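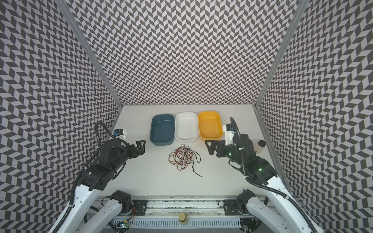
Magazine > Books & Reading > Slow Readers

Six Weeks With One Pioneer Novel

Last winter I signed up for an evening reading course at the public library in Litdale. The course had a single book on its list, a prairie novel called Mengal, and we had six weeks to finish it. It has 800 pages. I had never before read an American pioneer story from beginning to end, in my own language or in English, so I was a little afraid.

The novel follows a family who leave a river town and build a house of sod on land they have never seen. In the first hundred pages almost nothing happens. They travel, they repair a wheel, they boil beans. On page 101 the oldest daughter begins to keep a diary, and from there the book becomes hers. Our teacher asked us to put a paper marker at this page and to write down what changed in the sentences. They become shorter, I noticed, and the weather comes into nearly all of them. 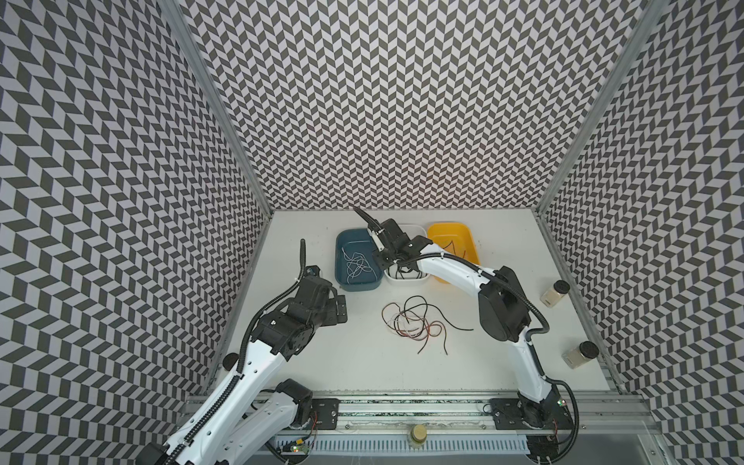

I read slowly, with a pencil. In the beginning I looked up all the words for farm tools and for parts of a wagon, and I made a list at the back of my notebook. By the second week I stopped doing this. If the father was angry with a piece of the harness, it was enough for me to know that he was angry.

We use cookies to remember your reading preferences. Accept | Manage settings

The class met at 7 p.m. in the room behind the children's shelves. Some people had grown up with such books and could say which dishes their grandmothers still cooked from them. Others, like me, came from far away. The best discussion was about the chapter "Zolelness," which takes its title from a word the daughter makes up for the feeling of a house when the snow has closed the door. We spent 2 evenings on it. One woman thought it meant peace. A man beside her thought it meant fear, and he read the paragraph aloud again to prove it – very well, I must say.

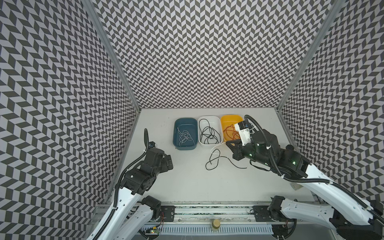 Bins in a row on a white tabletop, with patterned walls behind.

I changed my mind about this word more than once. When I was 9, we had a winter with no school, and my mother taught us fractions at the kitchen table. I remember being bored and also quite happy. Perhaps the daughter in the book could not decide either. 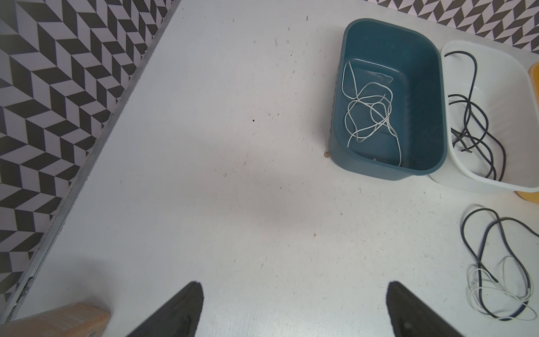 The edition we used is from Dillovow, a small press that reprints forgotten regional fiction. The print is clear and the margins are wide enough for notes, but the map at the front is too small to be useful. I drew my own and corrected it each week. The river is still in the wrong place.

In March the library will offer a second course, on the author's letters. I have already put my name on the list.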